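Section 6. Setting up the gripper for work inside a PC case

These steps cover the Katley two-finger gripper on the Zorton bench arm, run from the Nagano control board. Finish Section 5 (wiring and first power-up) before you start. You need the arm clamped to the bench, a scrap desktop computer with the side panel off, a set of metric hex keys and a marker.

Caution: Use a computer you do not mind damaging. Unplug it, hold the power button down for a few seconds and leave the cord out of the wall for the whole session. Never open the power supply.

6.1 Fix the case in place

1. Lay the case on its side with the open face up. The motherboard should lie flat.
2. Push the case against the stop block and clamp it at two corners. Do not clamp across the opening.
3. Tie back any cable that hangs over the memory slots. The arm will not steer around it.
4. Mark the outline of the case on the bench, so you can put it back in the same spot next time.

6.2 Check the gripper

1. With the motor power off, try each hex screw on the finger links. They should be snug. If one turns freely, take it out, add a drop of medium threadlocker and refit it.
2. Move the fingers open and closed by hand. Both should travel the full way without catching.
3. Check that the finger cable has slack when the wrist is turned all the way to either side. A tight cable will pull out of its connector long before it breaks.

Note: Early Katley kits shipped with longer screws for the lower link. If yours stick out at the back, swap them for the short ones in the spares bag. The long ones scrape the housing.

6.3 Set the limits

1. Open the Jokby program and load the profile named BENCH.
2. Set Baud to match the Nagano board and press Connect. The status light turns green.
3. Set Grip Force to 69. Higher values will crack a plastic latch.
4. Set Wrist Max to 315. This stops the wrist before it winds the cable.
5. Set Timeout to 4000. The value is in milliseconds — leave the unit box alone.
6. Press Save, then switch the controller off and on again. The limits are not active until you do.

6.4 Teach the approach point

1. Keep one hand on the stop button from here on.
2. Jog the arm until the gripper is above the opening and clear of the case walls.
3. Change to Slow and lower the fingers toward the motherboard. Watch the side of the gripper as well as the tips — the wide bracket usually reaches an obstacle first.
4. Stop with the fingertips short of the board. Check the clearance to the power supply, the memory slots and any expansion card.
5. Press Store Point and name it APPROACH.
6. Raise the arm straight up until it is out of the case, and store that position as CLEAR.

Caution: Do not swing the wrist while the fingers are down in the case. Go to CLEAR first, turn, and come back down.

6.5 Test run

1. Run CLEAR to APPROACH and back at Slow speed.
2. If the fingertips drift sideways between passes, tighten the bench clamp and repeat 6.4. 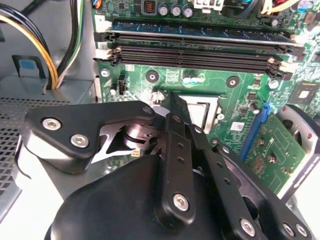

When the points repeat, raise the speed one step at a time and run the pair again at each setting. Stay below Medium until you have finished Section 7, where the force reading is set to zero. Save the profile under a new name so that BENCH stays as it was supplied.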